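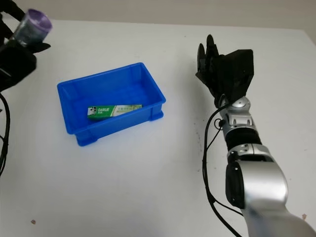
Course handout: Shared workshop automation, Unit 6

Pick-and-place into an open bin: fixture, cabling and fingertip checks

Prepared by Fikri Tuhumury for the November group at Hustari. Bench notes by Afiq Purba.

6.1 Scope

This unit covers a two-arm pick-and-place task on a plain table. One arm carries an item to an open plastic bin and releases it. The other arm stays clear until it is called. Wiring and power were covered in Unit 4 and are not repeated. Students who missed Unit 5 should read the sheet on joint limits before touching the pendant.

6.2 Work area

The work area is a white tabletop and a blue bin. The bin is open at the top, has slightly tapered walls and stands on small molded feet. It may be set at an angle to the table edge. Do not square it up between runs. The planner reads the bin pose at the start of each run, and a bin that is always square hides errors in the rotation term.

Items are ordinary packaged goods. A toothpaste carton is a fair test of a flat, long object: it lies against a wall of the bin and leaves most of the floor free. A clear jar with a lid is a fair test of a round one. The two shapes fail in different ways. Cartons skew in the grasp when the fingers close off center. Jars roll along the finger pads when the wrist turns before the grip has settled.

6.3 Run sequence

1. Home both arms. Wait for the ready line in the Pletari log.
2. Read the bin pose and store it.
3. Open the idle hand and park it beside the bin, above the table, with free space between hand and bin.
4. Close the active hand on the item. Hold for 2 seconds before any wrist motion.
5. Lift, travel, and stop above the rim.
6. Lower the item past the rim and open the hand.
7. Retract straight up. Do not rotate the wrist until the fingers are above the rim.

Step 7 is the one most often shortened by students. A finger that rotates inside the bin will catch the rim on the way out.

6.4 Cable routing

Cables on this build run outside the arm. The rule is slack at the joint, none along the link. Leave a loop at the wrist large enough for full rotation in both directions, then bring the cable down beside the forearm. Move the wrist by hand through its range with power off and watch the loop at both ends. If it pulls tight, re-route it. If it reaches the tabletop, check that it cannot be trapped under the bin.

Connectors near the hand are to be checked by touch before each session. A half-seated connector gives an intermittent position fault that looks the same as a software fault in the log.

6.5 Timing

The Liem controller accepts a travel time in milliseconds. Use 2288 for the move from pick to rim and 920 for the final descent. Do not reduce either value to improve cycle time. Cycle time is not graded in this unit.

6.6 Fingertip inspection

Inspect the fingertips with the arm stopped and the drive disabled. Look at four areas: the pivot screw, the screw at the far end of the link, the lower contour of the plate, and the tip itself. Scuffs on the plate are recorded but need no action. A loose pivot screw ends the session.

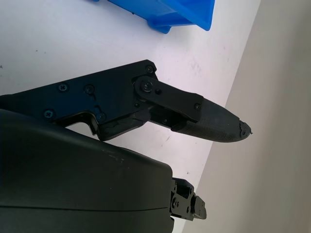

Figure 6.2. Finger assembly with pivot, link bar and chipped tip.

A chipped tip changes two things. The contact point moves back from the nominal end of the finger, so the stored tool length is too long. The broken edge is also rough, and a torn flap may catch on thin card. Small items near the bin wall are affected first. Large items held across the middle of the finger may show no change, which is why a successful grasp does not count as an inspection.

Replace the tip if material is missing at the end. Do not sand it back to a clean shape and continue — the tool length will still be wrong. After replacement, repeat the length calibration from the Prelby worksheet and enter the new value by hand. The old value is not cleared by a restart.

6.7 To hand in

The log for one carton run and one jar run. The stored bin pose for each. A completed inspection sheet covering both arms, with the condition of each tip in words. "OK" is not accepted as an entry. If a tip was changed, include the tool length before and after.

6.8 Reading for Unit 7

Review the section on rotation in Unit 3 and bring the calibration sheet. Unit 7 starts with handover between the two hands, and the tool lengths recorded here are used without further checking.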